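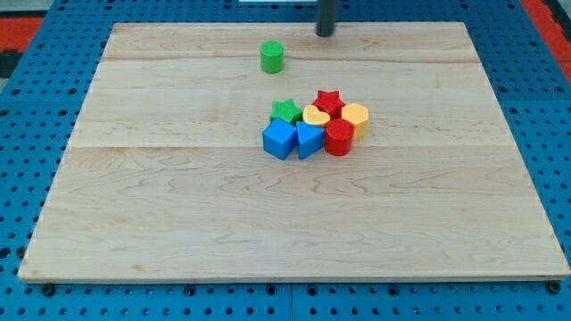
Clube de Costura Kerkanura – Grupo de Roupa Infantil

Como dobrar e ajustar a barra de uma calça infantil

Serve para jeans, sarja e moletom sem punho. A barra fica com sobra por dentro, e dá para soltar quando a criança crescer.

Material: linha da cor do pesponto, agulha para jeans, alfinetes, giz, fita métrica e ferro.

1. Lave e seque a calça antes de medir. O algodão encolhe na primeira lavagem.
2. Vista a calça na criança, com o sapato que ela mais usa. Marque com giz o ponto em que a barra encosta no peito do pé.
3. Tire a calça, vire do avesso e dobre na marca. Confira as duas pernas pela costura do entrepernas, uma de cada vez.
4. Dobre de novo para dentro, deixando 3 cm de sobra escondida. Passe o ferro e alfinete.
5. Costure a 3 mm da borda, em ponto reto. Nas costuras laterais, gire o volante com a mão – ali o tecido é mais grosso e a agulha pode quebrar.
6. Arremate e passe de novo pelo direito.

Para moletom, troque a agulha por uma de ponta bola e use um zigue-zague estreito.

Quem quiser aprender a fazer a barra original do jeans pode falar com a Josefina Escobar. A próxima turma começa em setembro.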